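第三章 把 Kindeo 标签机接进店里的网络

写于 2021-12-22，适用于已经装好纸卷、能打出自检页的机器 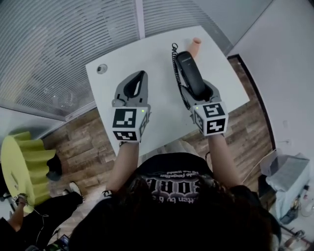 先说一句，这一章我拖了很久才写。前两章讲的是拆箱和装纸，照着做基本不会出错，联网这一段就不一样了，每家店的路由器都有自己的脾气。我自己的小印刷店里有三台标签机，装第一台的时候折腾了一个下午，第二台只用了一壶茶的工夫，所以请放心，熟了就快了。下面的步骤是按我后来摸索出来的顺序写的，跟包装盒里那张折页不太一样，两边对不上的地方，我建议先照这里来，走不通再翻折页。

3.1 动手之前

把这些东西找齐再开始，不然中途跑去翻抽屉很烦人：

标签机本体，电源线插好，先别开机
店里无线网络的名称和密码（注意大小写，我抄错过）
一台手机或者平板，装好 Radura 管理程序
一卷已经装好的标签纸，至少还剩半卷
机器底部贴纸上的设备码，最好先拍下来存在手机里

设备码那张贴纸在机器底下，等纸卷、线缆全接好了再翻过来看，很容易把纸带扯歪。我现在的习惯是机器一出箱就拍。

注意：这个型号只认 2.4G 的无线信号。很多新路由器把两个频段合成一个名字，手机连着没问题，标签机却死活搜不到。碰到这种情况，请到路由器设置里把两个频段分开，给 2.4G 那个单独起个名字，比如店名后面加个“设备”两个字，以后接别的机器也用得上。

3.2 让机器进入配网状态

1. 打开电源开关，等状态灯从红色变成白色。冷天会慢一点，我店里二月份早上开门，要等上好一会儿，别急着关了重开。

2. 确认前盖已经扣紧，要听到“咔”的一声。前盖没扣好的话，后面每一步看着都正常，到最后就是连不上，这个坑我踩过两次！

3. 按住进纸键不放，直到状态灯开始闪蓝光，然后松手。

4. 机器会吐出一小张标签，上面印着“等待连接”和一串临时网络名。把这张标签留着，先贴在桌边或者机器侧面都行，下一节要用。

如果蓝灯闪了一阵又变回白色，说明等待时间过了，回到第 3 步再按一次就好，机器没坏。

小心：按住进纸键的时候如果听到电机连续转动、纸一直往外走，马上松手。多半是按成了旁边的校准键，两个键长得实在太像了（我在进纸键上贴了一小点绿色圆标，推荐你也贴一个）。让它校准完，自己停下来，再重新开始。千万别在走纸的时候去拽纸，切刀就在出纸口里面。

3.3 用 Radura 完成连接

1. 在手机的无线设置里，选中刚才那张标签上印的临时网络。手机可能会弹出“此网络无法访问互联网”，选择保持连接。有的手机还会自作主张切回流量，所以最好先把移动数据关掉，配完再开。

2. 打开 Radura，点右上角的加号，选“添加设备”，再选“标签机”。

3. 输入设备码。字母 O 和数字 0 在贴纸上几乎看不出区别，设备码里是没有字母 O 的，看到圆圈一律输零。

4. 程序会列出附近的无线网络，选你店里的那个，输入密码，点“写入”。

5. 这时候手机会和机器断开，属于正常现象。把手机切回店里的无线网络，回到程序里等着。

6. 状态灯变成绿色常亮，同时再吐出一张标签，印着机器在网络里的地址，就算接上了。

这张地址标签我强烈建议贴在机器背面。以后换了店员，或者你自己隔了大半年再来弄，省得又把所有步骤走一遍。

说明：如果程序停在“正在写入”不动，先别退出。我遇到过等得特别久、最后还是成功了的情况。实在等不下去，就关掉程序，看一眼机器的灯。绿灯亮着就是已经接上了，只是程序没反应过来，重新打开就能看到；灯还在闪蓝光，从本节第 1 步重来。

3.4 给机器起名字，分配工作

接上之后，程序里会显示一个又长又难记的默认名。只有一台机器的话随它去，两台以上请务必改名，不然总有一天会把客户的地址标签打到库存标签纸上。

1. 点设备名旁边的铅笔图标。

2. 输入新名字。我按位置来取，“前台”“裁切间”“仓库”，一看就懂，比型号加编号好用得多。

3. 点“用途”，在“订单标签”“库存标签”“耗材标签”里选一个。一台机器可以选多个用途，但每换一种标签纸都得重新校准，所以我都是一台只管一件事。

4. 保存，然后打一张测试标签。看一下四边留白是不是均匀，条码拿扫码枪扫一下能不能读出来。

如果条码扫不出来，先把打印浓度调高一格。再不行就是打印头脏了，清洁方法在第五章。浓度别一下子拉到最高，打印头会发烫，纸也容易粘。

3.5 打开耗材提醒

我当初买联网款，图的就是这个功能。以前全靠眼睛看，等发现标签纸快用完了，往往正赶上客户催货。现在机器自己会数，到数就给手机发消息，舒服太多了。

1. 进入设备页面，点“耗材”，再点“新建纸卷”。

2. 填这一卷的总张数。我用的 Blackwood 中号卷，外包装上标的是 1000 张，照着填就行。大卷是 1230 张，两种卷芯一样粗，换卷的时候看清楚包装再填，我就把大卷当中号卷填过，结果机器早早地喊没纸，害我白跑了一趟仓库。

3. 设置提醒数量。默认值偏低，等消息来了再订货根本来不及。我算了算店里的用量，设成了大约 332 张，从收到提醒到新货送来刚好接得上。你的用量跟我肯定不同，先按自己几天的单量估一个，过一阵子再改。

4. 选择通知谁。可以只发给自己，也可以加上店员的手机。想让供货商直接收到补货单，要先在 Iven 账户里绑定供货商，这部分比较长，放到第四章讲。

注意：计数是按打出来的张数算的，手动进纸走掉的那几张它不算。老是按进纸键的人，实际剩余会比程序里显示的少一些。我每次换卷都会把数字重新填一遍，误差就不会越积越大。

注意：换了新卷一定要点“新建纸卷”，点“继续”的话它会接着旧卷往下数。两个按钮挨得很近，手指粗的人（比如我）要看准了再点。

3.6 关于断网

有人担心网络一断，标签机就不能用了。用数据线接电脑打印是不受影响的，受影响的只有从手机发任务和耗材提醒。断网期间打掉的张数机器会记在自己身上，网络恢复后再报给程序，所以数字突然跳一下不用慌。

换路由器就麻烦一点，要把 3.2 和 3.3 重做一遍。有个偷懒的办法：新路由器沿用旧的网络名和密码，机器开机后会自己连上去。我换过一次，店里所有设备都这样搬过去的，一台都没重新配！

如果想把机器转给别的店用，请先在程序里点“解除绑定”，再长按进纸键恢复出厂设置。顺序别反，先恢复出厂的话，设备码还挂在你的账户下面，对方添加时会提示“设备已被占用”，到时候还得你登录回来解绑。

3.7 常见的几种灯

白色常亮：开机正常，还没联网
蓝色闪烁：等待配网
绿色常亮：已联网，可以打印
绿色闪烁：正在接收任务，这时候别断电
黄色常亮：缺纸，或者前盖没扣紧
红色闪烁：打印头过热，停下来放凉，灯灭了再继续

黄灯亮着但纸明明还有，十次里有九次是前盖。打开，把纸带拉平，两只手按住前盖的左右两角一起往下压，只按中间很容易有一边没卡住。再不行，看看出纸口的感应窗上有没有粘着碎纸，用干棉签擦掉，不要用酒精。

到这里机器应该已经能在手机上看到，也能打标签了。绑定供货商和自动补货在第四章，开始之前请先把 Iven 账户注册好，注册用的邮箱最好是店里公用的那个。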